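Brendside Tabletop Objects: read me first

Hello, and thank you for downloading this collection. It has grown a good deal longer than Brittany Poirier and I first had in mind, so please bear with a long read me. If you only want the files, they are in the folder called objects, with one subfolder per item, and the spreadsheet beside it tells you which is which.

What is in it

Brendside is a set of pictures and notes on ordinary small things standing on a white table: drinks bottles, jar lids, buttons, tape, cups, pegs, the kind of stuff that collects in a kitchen drawer or at the bottom of a bag. There are 200 items in this release. Each has a short text note giving its color, its rough shape, what it seems to be made of, and whether it can stand up by itself. We wrote the notes by hand and they vary a bit in style. Mine run long. Zachary Fehr's are four words each and usually better.

Most items appear alone, and a smaller part of the set, which we call the pairs, puts two things close together so that one partly hides the other. The pairs were Nazma Abeysekara's idea and they have become my favorite part of the whole project. A bottle you can see through is a wonderful nuisance when there is something behind it! 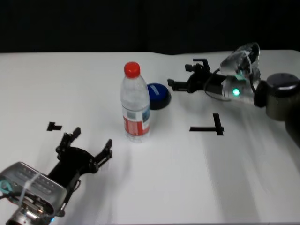
Clear water bottle with red cap, dark-blue button behind.

The bottle in that pair is a good one to start with if you are new to the set. The cap is a strong, plain red and easy to pick out, the label is red and white, and the rest of the bottle is mostly see-through, with ridges near the shoulder and grooves running around the body. The button is low and round with a black rim at its base. In the notes we list a hidden item under its own name and add the word "behind," so a search for "button" will find it.

How we wrote the notes

We tried to use the words a person would use when asking for something across a room. So it is "red cap" and never "closure," and "dark blue" instead of a paint name. Brock Sandhu argued for a fixed list of colors and he was probably right, but by then we had written too many notes to go back. If you need a fixed list, the file colors.txt maps our words onto 33 plainer ones.

See-through things get the extra tag "clear." Please use it with care. Some bottles have large labels and only a little clear plastic showing, and we tagged those as well.

Known problems

White items are hard to make out against the white table, especially the paper cups. The tabletop also has creases and soft shadows in places, and we have left them as they are. A few of the early notes say "lid" where later ones say "cap." Colleen Hiebert is working through these, and I hope to have them matched up by June.

Using it

You are welcome to use the set for teaching, sorting exercises, drawing practice or research. Please mention Brendside when you do, and do write to us if you find a wrong note. Corrections go in the file fixes.txt, newest at the top, with the item name first.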